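Studio Foundations, handout 4: paper on a white table

Okay, so last session ran long (my fault, I got going about rulers) and I promised I'd type this up so you don't have to squint at my board writing. Bring it with you next time, we'll be using it all session.

We start with the plainest thing I could come up with, one sheet of paper on a white table. I know. Solange Ross, who taught me to draw, made us do white on white for a whole month and I complained every single day of it. Now I'm doing it to you!

Start with value. Put your pencil down and just look for 2 minutes. "White" is a lazy word – a tabletop can be warm, gray, bright in the middle and dull toward one corner, and you won't notice any of it until you put something whiter on top. So the paper is your lightest light. Leave it bare. Everything else on the page gets at least a breath of tone, even the parts of the table you'd swear are white.

Next, edges. A sheet of paper has a crisp edge, so draw it crisp, with one pull of the arm. If it wobbles, draw another line next to it and keep going. I don't want to see erasers in the first 20 minutes (Kwabena, I'm looking at you).

Then the angle. We looked at this a lot last time and it's where most of the drawings went off. When you look down steeply at a table, a rectangle lying at a slant stops looking like a rectangle. Its corners open up or close down depending on where you stand. Hold your pencil out at arm's length, line it up with one side of the sheet, then carry that slant over to your page. Do the same for the next side.

If your table has panel lines, use them! They're a free grid. Lines that are parallel on the real table will lean toward each other as they go away from you, and you can check the sides of your paper against them. Draw the panel lines very faintly, fainter than you think. Ghislain pressed so hard on his that the paper looked like it was lying behind a fence.

Homework: three drawings of one sheet on a table, a different slant each time, no shading on the sheet itself. Any pencil is fine. Pin them up in room 127 before we start.
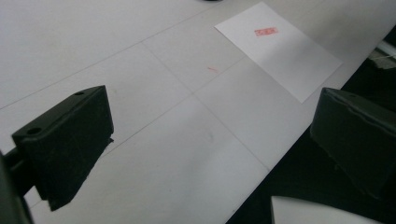

Filed under: Handouts, Drawing from Observation

Next handout: folded paper and cast shadows. Bring a soft pencil and a few sheets you don't mind creasing.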